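About Ukley

Ukley is a small repair and training shop in Gotport. We fix the hands of robots, and the hand-held grippers people use to teach them, and we run short courses for anyone who has to look after either. Abrehet Admasu and Nahom Tilahun started the business after a job at Wubshet that went badly enough to be educational.

The fault itself was tiny. A grip pad had started to shed, the crumbs got into the gap between the fingers, and the fingers stopped closing all the way. The software, a cheerful program called Drateder, went on reporting a full grip. It reported a full grip on 60 glass vials, most of which were by then on the floor. Nahom still has the dustpan.

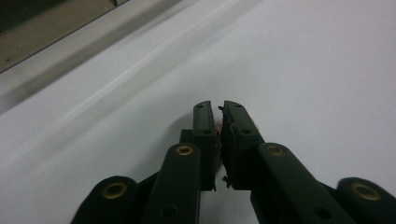 We spent two days blaming the code and roughly five minutes looking at the fingers. That ratio has shaped our whole approach. Every gripper that comes through our door gets looked at by a person with a good lamp before anyone is allowed to open a laptop. Pads first, then pins and bushings, then the linkages. Abrehet has been known to move the laptop to another room.

Our fault course runs each September and takes three days. You'll learn to spot wear, change a pad and write an incident report that your boss will finish reading – the last part takes longest. Bring safety glasses and closed shoes. We also do repairs by mail within Canada. Please pack the fingers separately, and if a piece has fallen off, put it in the box too.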